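Robot Manipulation, Unit 6
Handout: When a grasp reports success and the object is not there
Course tutors: Danai Andreadis, Nassoro Mohamedi

Read this before Monday's lab. You will need your notes on gripper state from Unit 4 and the logging exercise you did in the simulator.

6.1 The fault

The Mekholm cell was set up to move fruit from a table into a bowl. It had run in simulation for a week with very few dropped items, and the same control program was then loaded on to the real arm. On the first afternoon it logged 80 picks, all marked as successful. The bowl at the end held far less fruit than that, and several pieces were on the floor. One had been carried over the edge of the bowl and pressed against the rim until the arm stopped on a force limit.

The force stop was the only alarm raised all day. Everything before it had been recorded as normal.

6.2 What the program checked

The program decided that a grasp had worked by reading the width between the fingers after the close command. If the fingers stopped before they were fully shut, something must be between them, so the pick was marked good and the arm moved on. The check was made once, 30 milliseconds after the close command.

There are two mistakes in this. The first is timing. On the real gripper the fingers were still moving at 30 milliseconds, so the width was always greater than zero, with or without fruit. In the simulator the fingers closed almost at once and the reading was a fair one. The second is that the check was never repeated. Fruit that slipped out during the lift had already been counted. 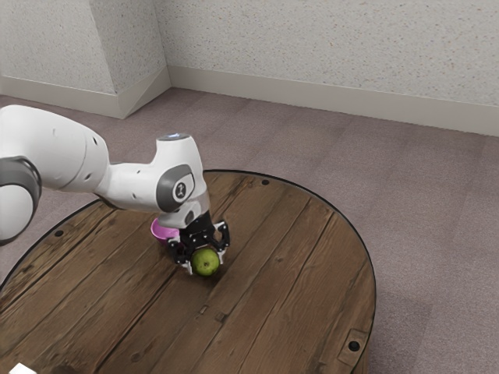
Contact is the part of this task that a simulator handles least faithfully, and it deserves more of your attention than the arm's path. A path error of a few millimetres usually shows up in the joint log. A contact error may leave no trace at all. Consider the green fruit between the two fingertip pads, one at its lower left and the other at its upper right. A round object held at two small areas can turn about the line between them, and if that line does not pass close to the centre of mass, it will tend to turn when lifted. Whether it stays put depends on friction, pad stiffness and closing force, and all three were default values in the Mekholm model. Rehema Nyanda later measured the friction of the real pads on waxed fruit and found it well below the default. Nobody had asked for that measurement before the program was moved across.

6.3 How the cause was found

The first guess was calibration. Bastien Lacroix spent a morning checking the camera-to-arm transform and found it within tolerance. He then ran the cycle with no fruit on the table. The program logged a successful pick every time. That test took ten minutes and should have come first.

The finger width was then recorded through the whole cycle instead of at a single point. With no fruit, the trace fell steadily to zero and reached it 109 milliseconds after the command. The program had read it long before that.

Note the order of work. An empty run tells you whether the success signal means anything. Until you know that, the logged success rate should not be used to judge any other change.

6.4 Changes made

The width is now read only after the finger speed has fallen below a set threshold.

It is read again at the top of the lift and again over the bowl. If any reading falls below the minimum for the fruit, the arm stops, opens and returns to its start position.

The simulator's finger speed was set to match the measured trace, and pad friction is now varied from run to run.

The approach to the bowl was raised so that a piece hanging low in the fingers clears the rim.

6.5 Safety

The force limit did its job, but it was the last layer and the only one that acted. Do not plan on reaching it. A person picking up fruit from the floor inside the cell is at more risk than the fruit is, and at Mekholm someone did step in between cycles without pressing the stop, as the log showed no fault. Zawadi Wanyama's report treats this as the more serious finding. In our lab the gate interlock stays on at all times, including for dropped objects.

6.6 For the lab

Work in pairs. Run the Unit 4 program with an empty table first and keep the log. Plot finger width against time for the full cycle and mark where the success check is made. Then run it again with fruit, lowering the pad friction in steps until the object begins to slip.

Bring both plots to the session, with the settings written on them. Plots without settings will be handed back.

Reading: course pack, chapter on grasp stability, first half only. The Levico notes on slip detection are optional.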